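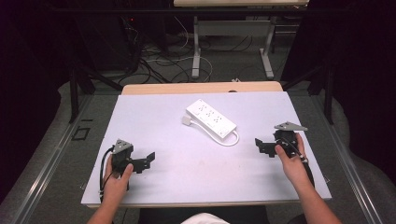 Regleta blanca sobre el tablero de la mesa clara, con el cable a medio recoger.

Cuaderno de taller. Viernes, turno de mañana.

Revisión de regletas y alargadores antes de devolverlos al armario. Llevábamos desde enero sin hacerla y la caja de Plavura había llegado con el material revuelto, así que hoy he vaciado todo y he ido pieza a pieza. La norma de siempre: primero se mira, luego se mide, luego se ata el cable y se etiqueta. Lo que no pasa la vista no llega al probador.

Han salido 21 piezas. Las apunto por grupos, la hoja completa está en la carpeta de Horobets.

Regletas blancas, las de tomas por parejas. Son las que más se mueven entre las mesas y las que peor vuelven. Carcasa: mirar las esquinas y la junta de la tapa, que es donde se abren cuando se caen. Tomas: linterna por las ranuras, buscar polvo, restos de cinta, algún borde tostado. Una tenía la junta abierta por un lado y la he apartado sin medirla. El resto, limpias por fuera con paño apenas húmedo y por dentro con brocha seca. No usar el aire comprimido, que mete la suciedad más adentro.

Cables. Pasar los dedos desde la salida de la carcasa hasta la clavija, despacio, doblando un poco cada tramo. Los dos puntos malos son los de siempre, el primer palmo junto a la regleta y el último junto a la clavija. En dos he notado la funda blanda justo en la salida. No hay cobre a la vista, pero van a la bandeja roja y que decida Ffion.

Medidas. Continuidad de tierra en todas las tomas, no solo en la primera. Me he encontrado una regleta con una toma que daba lectura inestable según se apretaba la punta; la he repetido tres veces con el mismo resultado. Etiqueta 74, fuera de servicio. La 30 dio mal al principio y era la pinza del probador, que está floja. Pendiente cambiar la pinza, hay repuesto en el cajón de Irport.

Recogida. Aquí es donde se nos va el tiempo y donde cada uno lo hace a su manera. Dejo escrito lo que mejor me ha funcionado hoy:

Regleta tumbada en el tablero, tomas hacia arriba, y cable estirado antes de empezar. Si se recoge con la vuelta que trae de la caja, al segundo giro se retuerce y acaba montado debajo de la carcasa.
Vueltas anchas, del tamaño de la propia regleta. Nada de enrollar el cable apretado alrededor del cuerpo, que es justo lo que castiga la salida.
La clavija se queda fuera, a un lado, y se recoge al final.
Una sola cinta de velcro, en el centro del mazo. Las bridas de plástico se han acabado para esto — hay que cortarlas cada vez y ya hemos marcado una funda con el alicate.
Etiqueta en la cara de abajo, nunca en la de las tomas.

Ffion Prydderch prefiere hacer el mazo en ocho. Queda más plano en el cajón, lo reconozco, pero con los cables cortos no me compensa. Para los alargadores largos sí lo he hecho a su manera y se desenrollan mejor.

El tablero blanco tiene unas marcas grises tenues, sobre todo en la zona baja. Con alcohol he probado solo en una esquina y no he visto diferencia clara. Lo dejo así; para este trabajo da igual y sobre blanco se ven bien las virutas y los tornillos sueltos.

Armario. He cambiado el orden: arriba las regletas, en medio los alargadores, abajo los adaptadores. La balda de arriba estaba ocupada por cajas vacías de Grandodby, las he plegado y bajado al cuarto de cartón. El número de inventario del armario sigue siendo el 167, no hace falta tocar la hoja.

Pendiente:
Pinza nueva para el probador.
Pedir velcro, queda poco en el rollo.
Ffion: revisar la bandeja roja y firmar las bajas.
Abrir la 74 cuando haya un rato, quiero ver si es el contacto o la pletina.

Cierro a las 13:15. El probador queda cargando en el banco de atrás.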